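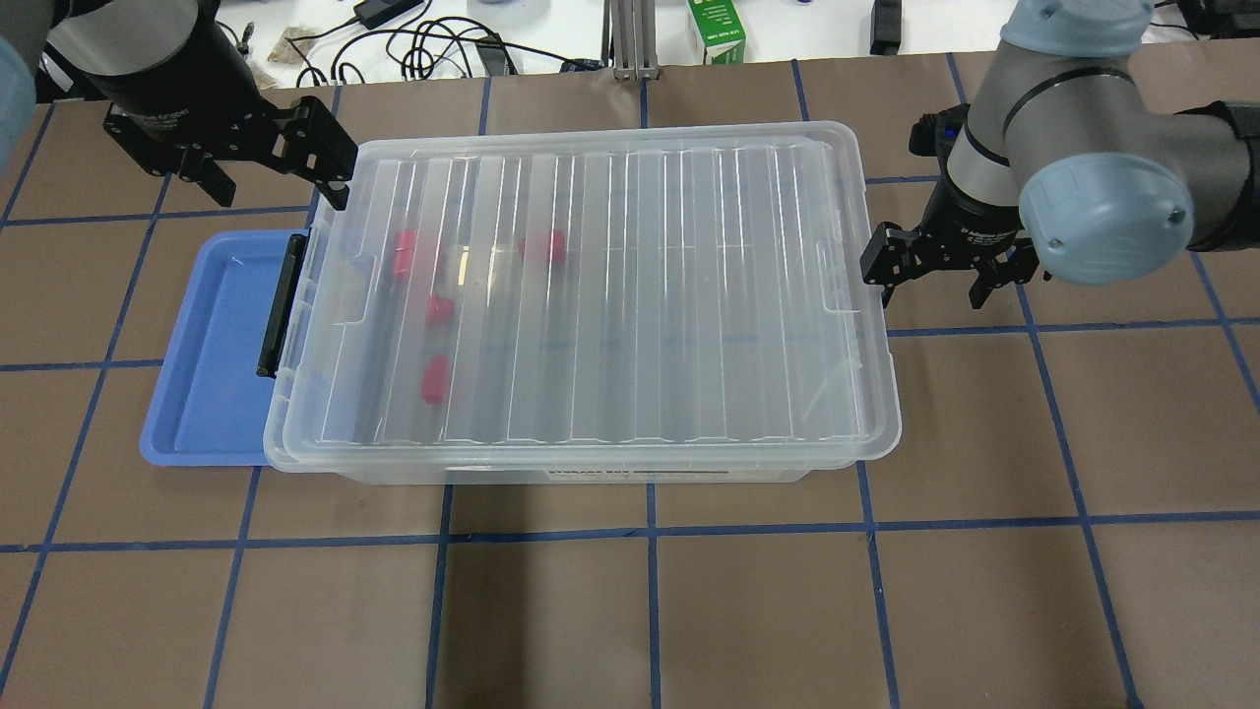 Figure 3. A lidded storage box on the papered sorting table, with four red-pink pieces inside.

4.2 Can you find things without opening the lid?

I'll admit I came to this part of the study with a bias, as I'm a clear-box person at home and always have been (my kitchen is full of them). Still, I wanted to know if a frosted lid like the one in Figure 3 is clear enough for someone who just needs to know what's in there. Colour comes through very well! Shape is harder, and the ribs don't help.

Châu Mạch and I asked 48 people to look at closed boxes and name what they held, which gave us 292 usable answers. Strong reds were named quickly, and small pale parts were mixed up all the time. Kanini Shemweta suggested we keep brown paper on the table throughout, and I'm glad we did, as on the bare top the pale parts were even worse.

We also asked people where they'd stick a label. Most went for the front, low down, much like the "STORAGE BOX" one in Figure 3, though several then grumbled that the lip of the lid got in the way when they were standing up. I come back to label height in Section 4.3.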